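Entili Compares Two Grippers and Three Controllers Before Buying New Arms

November 2024

The automation company Entili has finished the first part of a comparison between two grippers and three motion controllers, and the results will decide what the company buys for its test kitchen in Gullport. The work was done mostly in simulation by a small group in the Provo office.

Entili builds software for robot arms that work with household appliances. Until now the company has used one gripper for all its projects, a model with wide, flat fingers. It is strong and it holds boxes and bottles well, but according to the engineers it has problems with thin handles and small knobs. The second gripper in the comparison has narrow fingers that come to a point. It was supplied by Istosent, a company that also delivered one of the three controllers.

"We had many opinions in the office about which fingers are better, and very few numbers," said Koen Hendriks, who leads the comparison. "So we decided to stop the discussion for some weeks and to measure."

Each gripper was tried together with each controller on the same tasks. The tasks are simple for a person: pull open a door, push it closed, turn a dial to a given position. In total the group made 151 runs for every combination. Between the runs the starting position of the arm was changed a little, so that a controller could not succeed only by repeating one motion that it already knew.

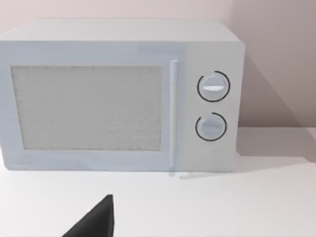
The door task gave the clearest difference. With the wide fingers, the arm often touched the door before it reached the handle, and the controller then had to go back and try again. With the narrow fingers the approach was shorter and the arm needed fewer corrections. The group counted 18 failed runs for the narrow fingers with the best controller, and most of these failures came from a bad angle of the wrist.

For the dials the picture was less clear. The narrow fingers reached the grip of a knob more easily, but they also slipped more often during the turn. The wide fingers were slow to find the right place, and once they had closed they usually kept their hold until the end. Hendriks said that he does not want to name a winner for this task yet.

The three controllers also behaved in different ways. The first follows a planned path and does not react much to contact. It was the fastest when everything went well. The second measures the force at the wrist and gives way when the arm meets resistance. It was slower, but it recovered from small mistakes that stopped the first one completely. The third, from Istosent, changes between these two methods during the motion. It had the best result on the door task, although it took the group several days to find good settings for it.

The engineers are careful about what the results mean for real machines. Friction in particular is difficult to simulate, and a small error there can make a gripper look better or worse than it is. A knob that turns lightly in the simulator may be stiff in a real kitchen, and the surface of the fingers wears down with use.

For this reason the second part of the comparison will use physical arms. It will start in January in Gullport, with both grippers and with the two controllers that can work with force. The controller that only follows a planned path will not be part of these trials. Entili also wants to test a softer material on the narrow fingers, which could help against the slipping on the dials.

The company has not said how many arms it plans to order. It will share the settings and the full table of results with its partners after the physical trials are finished. Hendriks said that partners who want to suggest an additional task can still write to the Provo office, and that a drawer task has already been requested.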